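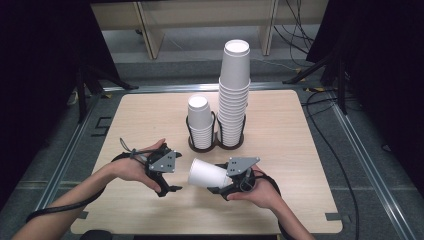

# Chapter 4. Working Rules for Hand-Held Demonstration

In the first three chapters we looked at what a learning robot needs from its teachers. We come now to the teachers themselves, and to the rules under which they work. The subject is less attractive than control theory, and many courses leave it to the laboratory session. I think this is a mistake. A set of demonstrations recorded without written rules can hardly be repaired afterwards.

After this chapter the student should be able to:

- write a task sheet of one page for a simple handling task;
- say where an episode begins and where it ends;
- decide whether an imperfect episode is kept, marked or refused;
- prepare a table so that a second operator can prepare it in the same way.

The task used in the whole chapter is a modest one. Paper cups are taken from a stack and placed again, by an operator who holds a gripper in each hand. It was chosen because everybody knows paper cups, and because they forgive very little: they are light, they stick together, and they bend when they are pressed too strongly.

## 4.1 The task sheet

A task sheet tells the operator what must be the same in every episode and what may change. In the Brornness course notes, from which this chapter has grown, the sheet has four headings: objects, starting position, allowed movements, final position. Under "objects" one writes the kind and the number. Under "starting position" one writes on which side each object stands, and which way up.

The last point is forgotten very often. A cup with its opening down offers the gripper its wide rim near the table and its narrow end above. The same cup turned over is, for the robot, almost another object. If both are allowed, the sheet must say so.
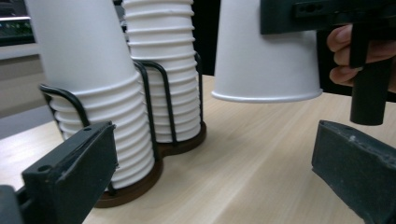 *Figure 4.1. A single cup, rim down, held above the table beside two nested stacks.*

The sheet must also say which hand does what. When two grippers are used, it is not enough to write "the cup is passed". One should write which gripper takes the cup first, which one receives it, and that the first opens only when the second has closed. Beginners find this pedantic. After 400 episodes, of which half were made in one order and half in the other, they find it less so.

## 4.2 Where the gripper may touch

For thin-walled objects we recommend a contact rule. The one used in this book says: on a single cup, the fingers close on the wall just above the rim, one on each side, and they stop when the cup is held. The rim gives the wall some stiffness there — higher up, the paper gives way more easily.

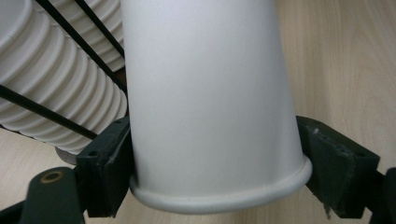

Clémence Hamel, who teaches from these pages, finds the rule too narrow. She would let the operator choose the height freely and write it down afterwards, for the reason that a robot which has seen only one good grasp does not know what to do when this grasp is not possible. Her objection is serious. My answer is that variation should be planned on the sheet and not left to the mood of the day, and we return to it in section 4.6.

A contact rule needs a second part, for objects made of two pieces. If one piece stands on a wider one, the sheet should name the piece which is held. In most cases it is the lower.
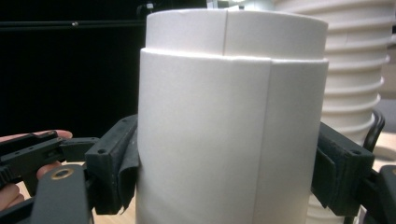 The reason is stability, but also consistency: when the lower piece is held, a small rotation of the upper piece does not change the grasp, and the episode can be kept. When the upper piece is held, the lower one may stay behind on the table. Such an episode should be marked and kept apart from the others.

## 4.3 Start, end and refusal

An episode starts with both grippers open and ends when the last object has been released. Between these two moments the operator does not speak to colleagues and does not adjust the cables. If a cable pulls at the wrist, one finishes the episode, marks it, and then adjusts.

Fabrice Aubert proposed a simple limit, which we adopt here: after 10 marked episodes the session is stopped and the sheet is read again, aloud, by the operator.

**Exercise 4.1.** Write a task sheet for building one stack from two. State which hand begins.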